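Skolel Guest Bed – Set-Up Guide
Section 4: Fitting the sheet and making up the bed 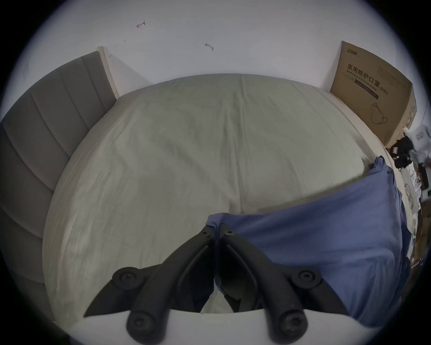
Reading time: 3 min

Do this section after the base is bolted and the mattress is on. If the slats still rattle go back to Section 3. Don't make up the bed first and hope.

Applies to the Skolel with the grey upholstered headboard and light wood trim strip. The older Odham bed has a lower headboard – steps are the same, skip the headboard notes.

Before you start

Clear the mattress. Clothes, pillowcases, bags, all of it on a chair.
Move boxes away from the corners. A box leaning on the wall by the mattress is fine while you do the other side, but you'll need to get your arm down there sooner or later.
Wash hands. Pale sheets show everything.

You need:
1 fitted sheet, beige or whichever color you ordered
1 mattress protector (optional, sold separately under the Rezende name)
Pillowcases
A spray bottle with plain water

4.1 Protector

1. Lay the protector on the mattress, padded side up.
2. Hook the elastic at all four corners.
3. Smooth it flat. Any ridge here will show through the sheet later.

No protector? Go to 4.2.

4.2 Fitted sheet

1. Find the label. Label goes to the bottom corner at the foot, on the side away from the headboard.
2. Start with the two corners on the headboard side. Tightest spot, do it while the sheet is still slack.
3. Push the mattress away from the headboard a hand's width. Tuck the elastic right under, not just over the edge.
4. Walk round. Pull the third corner down and under.
5. Fourth corner. This one fights. Lift the mattress corner with one hand, pull with the other.
6. Push the mattress back against the headboard.
7. Run a flat hand from the middle out to the edges.

Note: soft wrinkles across the middle are normal on a new sheet. Fold creases too. Mist lightly with water, smooth by hand, leave to dry. Do not iron on the matress.

Note: if a corner pops off more than once, check the sheet size. The depth is printed on the pack under the bar code. A mattress with a topper needs the deep sheet, order code 106.

CAUTION: Don't kneel on the edge of the bed to reach the far corner. Walk round.

4.3 Marks on the sheet

Blotches or darker patches: take the sheet off and look at the protector before you do anything else. If the protector is marked as well, wash both.

1. Cold water first on the patch. Dab, don't rub.
2. Wash inside out with like colors. Keep blue and other strong shades out of the load, pillowcases included.
3. Line dry or low tumble.

No bleach on the beige. It goes yellow.

4.4 Headboard

The fabric is in upright padded channels. Dust and crumbs sit in the grooves.

1. Vacuum with the soft brush, top to bottom, one channel at a time.
2. Wipe the wood strip along the top with a dry cloth. No polish – it gets on the fabric.
3. Check the gap between strip and wall. If the strip touches, it will leave marks on the paint. Stick the two felt pads from bag C on the back.

Scuffs on white wall paint above the strip: damp cloth, light pressure. Pen marks are harder. Try a melamine sponge on a hidden spot first, it can leave a shiny patch. Ink that stays put needs a coat of stain block and then paint.

4.5 Pillowcases and finishing

1. Shake each case out. Don't leave them bunched on the bed, they crease fast and slide off the side.
2. Pillow in, closed end first. Open ends face away from the door if you care about that.
3. Blanket or comforter last.
4. Flatten empty cartons or move them out. Any carton kept for storage: stand it clear of the headboard fabric.

Washing again: sheets weekly, protector monthly, headboard vacuum whenever you remeber.

Spare sheets, felt pads and bag C refills from the Mirnthorpe parts desk, extension 80. Have your order number ready.

Next: Section 5, Under-bed drawers

Guide revised 1 February 2020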